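Mar 19, 2019, visit day, demo room

Writing this the same evening, before I forget. The group from Lollier came at ten, seven persons, one more than they had announced, so we took the extra chair from the corridor. Natalina Bianchini made the welcome and the safety talk. I was at the demo station with the simulated kitchen on the big screen and the second view on the small monitor.

Order of the demo, as I ran it:
First the short talk about the Iturra project, four slides. Then the kitchen on the island counter, with the Franka arm moving slowly. Then questions. Then a second run, because two of the guests stood behind the pillar the first time and asked to see it again.

Scene list is the file from last July, seed 261. I tried 276 on Monday and did not like it, too many things stood behind each other from the side view. With 261 there is still some of this but I can live with it. The episode log has 1046 steps, saved in the usual folder under Clalix.

Questions I wrote down:
— Why do we put such big ornaments on the counter, when a real kitchen has more cups and spoons? I answered that large objects block the view of small ones, and we want to test exactly this. The lady who asked was satisfied, I think.
— Does the arm know where the island ends? Yes, the collision shape of the counter is given. I should have shown it with the wireframe on, but I did not find the key in that moment.
— Can it be run on a normal laptop? I said slowly. Natalina said very slowly.
— How long to build one room? I did not have a good number. To ask at Doletti, they made the furniture.

Two views from the demo kitchen:
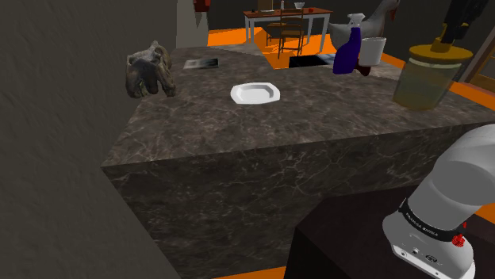
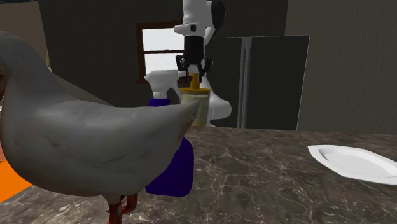 The marble is heavier to render than I expected. On the big screen the picture was stuttering a little when I turned the view, and one guest asked if this was the network. It was not, all is local. For the next visit I will prepare a plain counter texture and compare the two before the people arrive, not during.

To do:
Remote for the projector needs new batteries.
Print the shortcut keys in big letters and tape them near the keyboard.
Send the slides to Lollier (Natalina has the address).
Bring the chair back to the corridor — I forgot it, it is still next to the door.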